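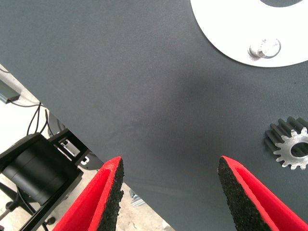 Ankica Stoyanova wrote in to say that foam on the fingers is fine until it crumbles, and that she went back to plain rubber on her own bench after finding black specks in everything she picked up. I take the point! Foam does shed. But for small metal gears I still reach for it first, and since so many of you have been asking how to choose fingertips for a pair of hobby arms, let me go through what I've learned, in no special order.

Start with the job you really want done. Mine is putting spur gears onto the pins of a round metal plate, and it is a wonderful test – small parts, smooth faces, and a hole that has to meet its pin squarely. A gripper that looks marvelous lifting a sponge can be hopeless at this.

Lay down a cloth. Dark gray is lovely, and anything with a fine weave will do. A dropped gear stays more or less where it fell, and the fingers can come down a hair too low without scraping. Smooth out the creases before you start, especially near the plate.

I tried three sets of fingers. The Skerov ones are hard and narrow and get between parts nicely, but they let a gear swivel. The Katsaros pair has a soft lining that grips like anything and then doesn't want to let go (you can imagine what that does when you're nearly on the pin). Foam pads on plain fingers came out best for me: 19 good placements before I had my first drop. Press the pads on firmly and leave them overnight, and trim any corner that sticks out past the tip.

If you have two arms, give each one its own little camera up by the wrist, and leave plenty of slack in the cable. Move the arm slowly by hand through its whole reach with the power off, and watch for the place where the loop pulls tight. Mine always finds one more.
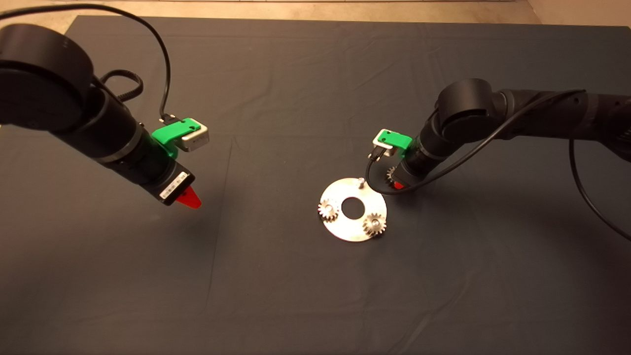
Why bother with the second arm at all, one reader asked, when a single arm and a decent clamp would cost half as much? A fair question, and for one gear on one plate I'd say save your money. Where the pair earns its keep is in the comparing. You can put one kind of tip on the left and another on the right, and try both in the same light on the same afternoon, with no unscrewing in between.

On controllers I'll be brief, or try to be. The Brustden box has a nice big stop button and a slow mode that is properly slow. The Grilix one is quicker to set up, but I kept losing my saved positions, so now I write them on a card and tape it inside the cupboard door. Whichever you use, keep a hand near the stop button for the first few runs.

Wipe the gears with a dry cloth before each session. A trace of oil will spoil any comparison you make, and you'll end up blaming the fingers.

We use cookies to remember your settings. By continuing to read you agree to our cookie policy. Accept | Manage preferences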